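Hekach two-compartment basket, off-white

Brutetti lists this under "storage solutions", which is a grand name for a plastic basket with a wall in it. We were sent one by Caputo, who import the Hekach range, and since the product blurb promises to "transform your dressing table" we thought we had better put it on a table and see.

What you get is a round-sided basket in off-white plastic with narrow upright slots. The item number is 936. It comes in one colour and one size, and the listing gives the size as "medium", with no measurements at all. We asked. We are still waiting.

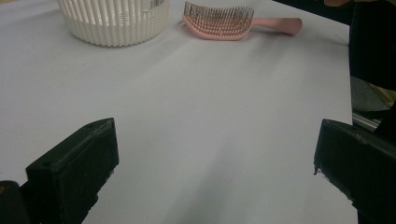

The blurb goes on to say that the slots "let your things breathe". Hairbrushes do not breathe. What slots do is let dust and loose hair out of the bottom and on to whatever the basket is standing on, so anyone hoping to wipe their shelves less often should think again. Grips and small bobbles are a worse bet, as the thin ones can poke through and catch.

The divider is the only real reason to choose this over a cheaper basket. It curves across the inside, so you have two compartments, and it doesn't lift out. That is fine for brushes on one side and bottles on the other. It is less fine if you own a hairdryer, and the listing is silent on that point too.

A word on the sticker. It goes straight on to the slats, and labels stuck across gaps like that tend to come away in strips. Warm soapy water is the usual answer – allow more patience than the thing deserves. 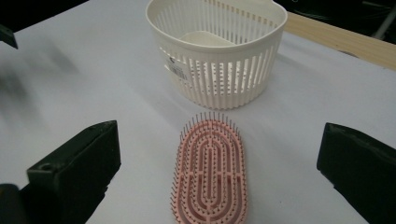 Off-white basket with its curved divider, and a vented pink hairbrush. Brush not included.

The Oltel version has no divider and costs less. If you only want somewhere to drop a brush and a comb, buy that. If you want the two halves, this one will do the job, though we would wait for the March sale. Brutetti claims 1,206 sold, and we have no way of checking.

Comments (3)

Had mine a year in the bathroom. Fine. The slots are a pain to clean, old toothbrush needed.

Does anyone know how tall it is?? My shelf is quite low and the shop couldn't tell me either

Bit harsh on a basket. I keep socks in one side and tights in the other and have no complaints, except the sticker, you're right about the sticker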